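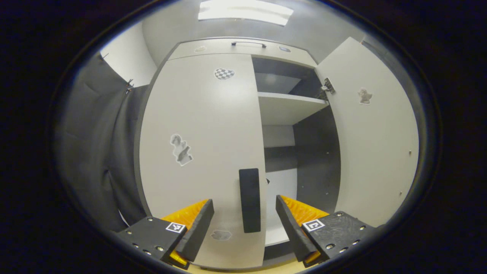 Slide 1. Left door shut, right door open, fingers at the handle.

Doors, and other things software believes about furniture
Speaker notes – Shayne Pirihi, August
Last updated: August, after the dry run

OPENING (keep it short, they have just had lunch)

Leave the slide up. Say hello. Say name, say I work on the planning and tooling side at Stikau, and that I have spent more of this year thinking about cupboard doors than my mother would consider respectable.

The talk is about the software between "here is a recording of a hand-held gripper near a cabinet" and "here is a policy that opens one". Most of that software is mine, so complaints can be addressed to the front of the room.

Point at the two square markers on the finger blocks. The fingers move, the markers move with them, and the distance between the markers gives us the gripper width. One camera, no encoder. Pause for the people who want to say it can't be accurate enough. It is, until a marker goes out of view or the light bounces off it, and we will get to that.

Point at the tall black handle between the fingers. Ask the room which way the door swings. Everyone gets it right. Then say that our first planner, given the same view, decided the door was a drawer.

PART ONE: WHERE IS THE CAMERA?

Everything downstream wants a camera pose. We get it by tracking features as the gripper moves, and the tracker has firm tastes. It likes corners, texture and contrast. It doesn't like a plain white door, and a cabinet is largely plain white door.

Stickers help a great deal. The checkered heart near the top of the left door is the hardest-working thing on the slide. I have seen the tracker hang on to a heart like that through a motion I would have been happy to throw away.

Trouble starts when the door moves. The tracker assumes the world holds still and only the camera travels. Pull a door with the nice features on it and it concludes that the room has swung round and the door has stayed put. Technically a consistent view of the universe. Useless for training.

(If there is laughter, wait. If not, carry on as if that was always the plan.)

The fix lives in a module called Bogdan. It masks any region whose motion disagrees with the rest of the view, then solves the pose again from what is left. It took 4 rewrites. The first masked the door, the second masked the gripper, the third masked everything and reported perfect confidence. The fourth is what we ship.

PART TWO: WHICH DOOR STATE ARE WE IN?

Two doors, each open, shut or somewhere in between. Sounds like a small table. The planner, Utunau, needs to know the state before it picks an approach, and for a long time we labelled it by hand. I did 80 recordings myself and can't recommend it.

Now we fit a hinge axis for each door from the tracked motion and read the angle off that. Handle position comes along for free. Where the fit is poor, the recording goes to a person with a tick box. Next slide is the easy case for the state estimator and the awkward one for everything else.

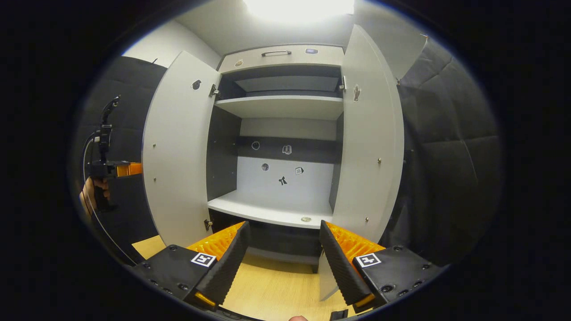 PART THREE: BOTH DOORS OPEN

Let them look for a few seconds.

Easy because the shelves and the back panel are in plain view, with plenty to track. Awkward because both doors are now out in the space the gripper wants to use. Utunau's cost for brushing past an open door was set to 3 in the config, chosen by me, on the grounds that 2 looked too small. We have since raised it to 7, on grounds no more scientific.

Mention the second gripper on the left, in someone's hand. Two-handed recordings need both streams on one clock. Brastov, our sync tool, lines them up before any pose work starts. If the clocks disagree, the left hand appears to react to things the right hand hasn't done yet, and the policy learns to be psychic.

Mention the ceiling light. Auto exposure sees it, panics, and darkens the fingers, markers included. We lock exposure at the start of every recording now. One line of code, most of a fortnight to find.

QUESTIONS I EXPECT

Why not put an encoder on the gripper? More cable, more weight, one more thing to calibrate. Someone will insist. Offer to carry on over coffee.

Does the hinge fit work on sliding doors? No. It finds a hinge a very long way off, possibly in another county.

Can we have the code? Bogdan yes, Brastov soon, Utunau when I have removed the comments.

Contact: Shayne Pirihi, Stikau planning and tooling | © Stikau | Back to top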